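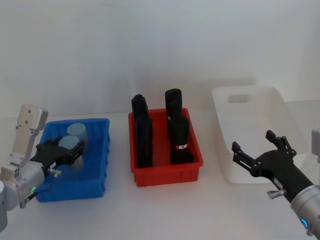

Storeroom humidity: results from the Drakthorpe building

April 25, 2023

The humidity logging at the Drakthorpe storeroom has finished and the readings have been passed to Regula Lanz in facilities. The limit set for paper goods, cardboard cartons and untreated steel fittings is 65 per cent relative humidity. The logger on the north wall recorded 721 hours above that limit. The logger on the south wall stayed under it for the whole period apart from three short peaks, all of them after the roller door had been left open overnight.

The difference comes down to air movement. The supply grille is at the southern end and the return is above the door, so air short-circuits between the two and the north aisle gets very little of it. Temperature in the north aisle is also lower, as the wall behind it is single brick with no cavity. Cool, still air against a cool surface is enough to bring cartons on the bottom shelf to the point where the glue lines let go. Ghislain Dufour found mould on the backs of several cartons in August, and those have been written off.
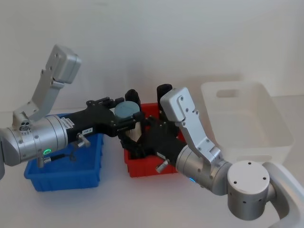
Open storage bins in blue, red and semi-translucent white.

Two changes to the room have been approved. The return grille will be moved to the north wall, which forces the supply air to cross the full depth of the room. The shelving in the north aisle will be pulled forward off the brickwork, and the aisle narrowed to 800 mm to make up the space. That is tight for the pallet trolley but workable for the hand trolley. Anything that comes in on a pallet will be broken down at the door.

A dehumidifier was considered and left out for now. The unit quoted by Caron would handle the load, but it needs a permanent drain and the nearest floor waste is on the far side of the fire wall. The question will be looked at again once there is a month of readings with the new grille in place. 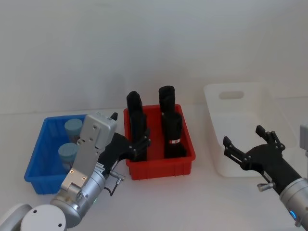
Containers are the other half of the problem. A lidded tub packed on a humid day holds that moisture until someone opens it, and in the north aisle that can be months. Open-topped containers are preferred for anything that isn't dust-sensitive, and slotted walls are better again, as on the blue basket in the photo with the two light blue cylinders standing in it – air gets in at the sides as well as the top. Solid tubs remain the right choice for liquids and for anything small enough to fall through a slot. Desiccant sachets may be used in sealed tubs, provided the date of packing is written on the lid.

The same logging will be done at the Ikport store, where the roof is uninsulated and the readings are expected to follow the outside air more closely. Staff there are asked to leave the loggers where they are mounted and to keep stock clear of them. Questions about either site should go to Regula Lanz.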